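Search this book
Enter a word or phrase
Go

Chapter 4
Floors Underfoot: How a Building Carries Us

Walk across the room you are sitting in, slowly, and pay attention to your feet. Does the floor give a little? Does it creak in one spot and stay silent in the next? Is it warmer by the window or by the door? Most of us cross thousands of floors in a lifetime and could hardly describe three of them, and I think that's a great shame, as the floor is the one part of a building we are always touching!

Chapter 3 dealt with walls and the ways they pass weight down to the ground. Now we turn the whole problem on its side. A wall mostly gets squashed, and stone and brick are very good at being squashed. A floor has to reach across a gap with nothing beneath it, and that is a far harder job. Stand in the middle of a plank laid between two boxes and you will see it bend. The top of the plank is being pressed together, the bottom is being pulled apart, and somewhere between the two runs a line where the wood is hardly working at all. Builders call it the neutral axis, and we shall meet it again and again in this chapter.

Timber was the natural answer for most of history. A tree already spends its life bending in the wind, and its long fibres resist pulling as well as pushing. The grain hall at Losa, which we visited briefly in Chapter 1, has a floor of oak joists set 11 inches apart, far closer than anyone would place them now. The carpenters had no tables to look up. They had sacks of grain, a good memory for what had failed in the last hall, and plenty of oak.

The depth of a joist matters much more than its width. Take an ordinary ruler and rest it flat between two books, then press on the middle. Now turn it on its edge and press again (hold it upright with your fingers or it will tip over). The same piece of wood, with the same weight, has become many times stiffer. Double the width of a joist and you double its stiffness. Double the depth and you make it eight times as stiff. I still find this delightful, and I have been teaching it for a long time.

On top of the joists go the boards, and with them comes everything a person in the room will notice: colour, sound, warmth, and how easy the thing is to sweep. A pale floor makes the most of a dull winter afternoon. A dark one hides scuffs and shows dust.
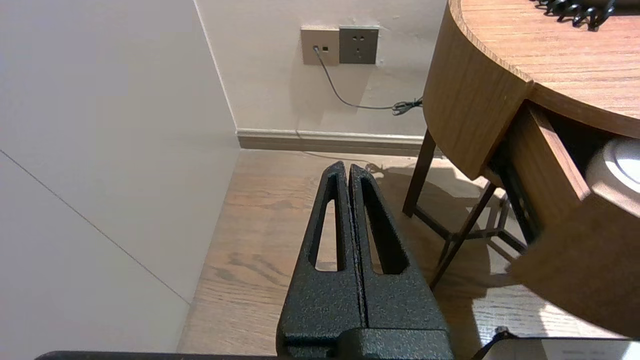
Fig. 4.1 A light wooden floor beside an off-white panel.

Wood also moves with the seasons. It takes in damp from the air and swells across the grain, then shrinks again when the heating comes on in October. Along the grain it hardly changes at all. A good floor layer leaves a gap at the edge of the room, under the skirting board, so that the whole floor can grow without buckling. Tetsuya Morikawa, whose workshop notes appear at the end of this chapter, kept a single board of beech on his windowsill and measured its width each morning before breakfast. His notebook holds 951 entries. We shall plot some of them in Exercise 4.6, and the curve is a beauty.

Then there is the question of load. A bedroom floor and a library floor may look exactly alike from above, yet the library must put up with shelf after shelf of paper, which is surprisingly heavy stuff. The reading room at Didenko was designed for up to 1,000 readers and their books, and section 4.3 follows its builders through the sums, wrong turnings included. Section 4.4 looks at bounce, the bane of dance halls, and 4.5 at noise.

Before you read on

Find a timber floor you can walk on freely. Walk it in socks, then in hard shoes, and mark on a rough plan where it creaks and where it dips. Try to guess which way the joists run. The lines of nails will usually tell you if the boards are old enough to show them. Keep your plan, as you will need it for Exercise 4.2.

4.1 Boards and joists

We begin with the simplest floor there is, a single room with one row of joists resting on two walls.

Related chapters
Chapter 3: Walls and Weight
Chapter 5: The Stairs at Bisix
Chapter 7: Roofs, Rain and Snow
Workshop notes: The Grukis Sawmill
Tables of timber sizes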